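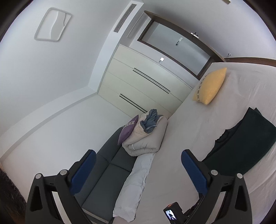

Last changed: May, revision 7

Setting up the Gadumo hand-held gripper kit for fabric tasks

The Gadumo kit is a two-finger gripper carried by the operator and used to record household handling tasks. These instructions cover setup and a first towel session on a bed. They apply to the standard hand unit with the blue textured finger pads. Owners of the older unit with flat pads should follow the Citari adapter notes first, then come back to step 2.

What you need

The hand unit, charged. The recording camera and its mount. The 2 mm hex key from the lid of the case. One folded towel, medium weight, in a color that contrasts with the sheet. A dark green towel on a pale sheet works well. Pillows and other bedding can stay where they are, as long as the towel can be reached from both sides.

1. Check the linkage

Hold the unit with the fingers pointing away from you. Open and close it ten times with the trigger. Both fingers must start moving together. If one lags, look at the silver pivot pins, two on each side. A pin that stands proud of the link has to be pressed back flush before the unit is used. Do not oil the pins. Lint sticks to the oil and works its way into the slots of the outer links.

2. Set the opening

Full opening is 83 mm between the pads, measured at the tips. Turn the stop screw clockwise to reduce it. For towels, leave it at full. For pillowcases and thin cotton, one and a half turns in is a good starting point. Close the fingers on a sheet of paper and pull. The paper should drag evenly along the pads. If it slips at the tips only, loosen both pad screws, push the pads forward, and tighten again.

3. Start the recorder

Open the Jireo desktop tool and pair the hand unit. Wait for the status line to read "ready." Start recording, then hold the fingers closed for two seconds, open them fully, and hold again. The tool takes its zero and its maximum from this movement, and a session without it is rejected on upload.

4. Approach the towel

Stand at the side of the bed. Bring the fingers in low, one on each side of the folded stack, with the pads facing the fabric. Keep the wrist still while the fingers close. Fast wrist movement smears the cloth edges in the recording, and the Jireo tool marks those stretches in yellow on the timeline. A few marks are acceptable. More than 28 in one session means the session should be repeated.

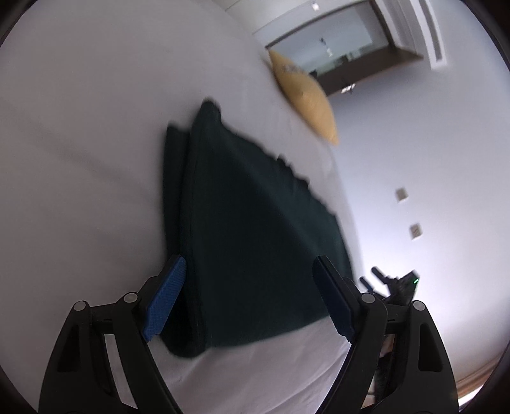 Fanni Szalai writes that she gets a cleaner grip on thick towels by setting one pad against a lower corner of the stack before closing, and that the manual should mention how much harder the trigger has to be pulled on four layers than on two. We have passed the second point on to Gadumo. The first depends on the towel, but it is worth trying if the top layer keeps sliding.

5. Lift, move, release

Close until the trigger meets firm resistance, then stop. Lift straight up by a hand's width, move sideways, and lower the stack until it rests on the sheet. Open the fingers fully before backing out. A half-open release catches the hem and drags the top layer along.

6. End the session

Repeat the open and hold movement from step 3, then stop the recorder. Label the session with the object, the surface, and the number of folds. Brush the pads with a dry toothbrush. Do not use alcohol on them.

Replacement parts

Pads are sold in pairs and should be changed as a pair. Sönmez stocks the pads and the pin set. The outer links are only available from Gadumo, and the left and right links have different part numbers. Check the side before ordering, as opened bags cannot be returned.

We use cookies to remember your language and region. Accept / Settings

Contact | Shipping and returns | Copyright Sönmez Tools | Back to top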